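Moved out of the Darwish building after four years. Posting what I learned about packing a small kitchen, in case it helps someone.

1/ Start with the things you use once a year. Mine filled two boxes and I didn't miss any of it before the move.

2/ I got three quotes. Miladard wanted 3000 for a full pack, Tristska wanted 2000 with my own boxes. I went with Tristska. They came at 8 in the morning and were done by lunch.

3/ Big flat things go last. They don't fit in normal boxes, so stand them on edge along the side of the truck with a blanket between.
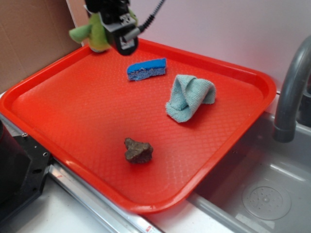

Thread last edited: September

4/ Wrap plates one at a time and pack them upright. Glasses go in the top box – never under anything.

5/ The new place in Flavport has less counter space, around half of what I had. I measured the shelves before unpacking and wrote the numbers on the wall in pencil.

6/ Small stuff is the slow part. Drawers took me longer than all the cabinets together. Give yourself a full evening. 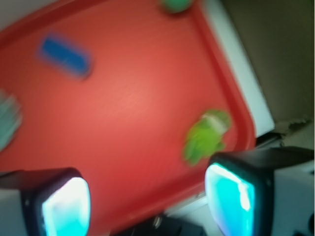 Odds and ends on the red tray

7/ Change your address with the bank and the power company first. The power company needed ten days and charged me for both places in the meantime.

8/ Deposit was 1000. I got it back minus 60 for a cracked blind. Take photos of every room before you hand over the keys.

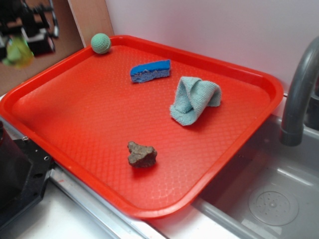 Red tray, with the green ball in the corner

9/ I still have four boxes taped shut in the hallway. Will get to them after the shelves are up.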